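CIVIL PROCEDURE II
Handout 5: Setting Aside a Default Judgment

Reading: course pack, the Rorcombe problem and the notes that follow it.

1. What the motion asks for

A default judgment is entered when a defendant fails to answer or appear within the time allowed. It binds the parties in the same way as a judgment after trial. A motion to set it aside asks the court that entered the judgment to reopen the case. An appeal asks a higher court to correct an error, and the two should be kept apart in your answers.

2. Void and voidable judgments

A judgment is void if the court had no power over the defendant, most often for lack of proper service. The court has no discretion to leave a void judgment standing once the defect is shown. A judgment entered after good service is valid until set aside, and relief lies within the court's discretion.

In Rorcombe v. Vuster, the summons was left at a warehouse that Vuster had vacated. Vuster learned of the judgment in November, when its bank account was frozen. Consider first whether the warehouse was a place where service could lawfully be made. Excusable neglect is reached only if service was good.
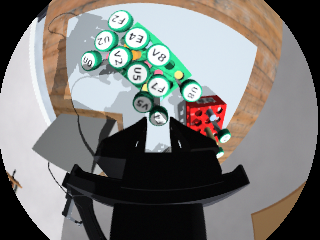

3. Discretionary relief

Courts commonly look at:
- the reason for the default, and whether it was willful
- whether the defendant has a defense with some merit
- prejudice to the plaintiff if the case is reopened
- how promptly the defendant moved

The defense need not be proved at this stage. Facts must be stated which, if true, would change the result. A general denial is usually too thin. Delay alone is weak evidence of prejudice; lost records or a witness who has become unavailable carry more weight.

4. Terms

The court may attach conditions, such as payment of the plaintiff's costs of obtaining the default or a deposit of the sum claimed.

5. Problem for class

Niazi sues Fillell on an unpaid invoice. Fillell's office manager receives the summons and files it with the wrong papers. Judgment is entered, and Fillell moves to set it aside 386 days later. Prepare the argument for each side in no more than two pages. Assume that service was proper and that the governing rule sets a limit of one year for motions based on neglect.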